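Club project: grasping in simulation, please advise

thirunaidu
Hello all. Our student club trains a simulated arm to pick up a small yellow cylinder. After 800 episodes it succeeds in 28 of 77 tests.

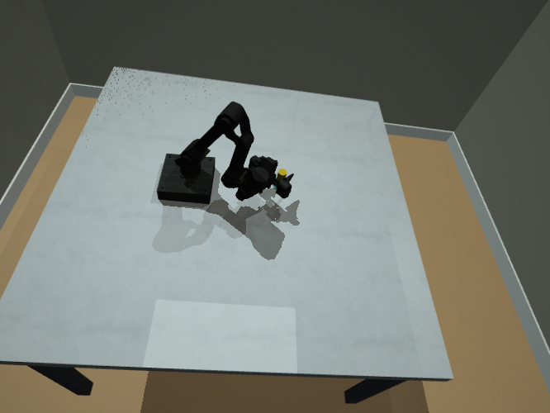

I think the reward is too simple. Should I add a penalty for distance?

kjuhl
I would not touch the reward. Check first the friction of the fingers.

balteo4
Disagree with kjuhl. We had the same problem in February and distance helped us much.

thirunaidu
Thank you both. I will try friction first, it is less work.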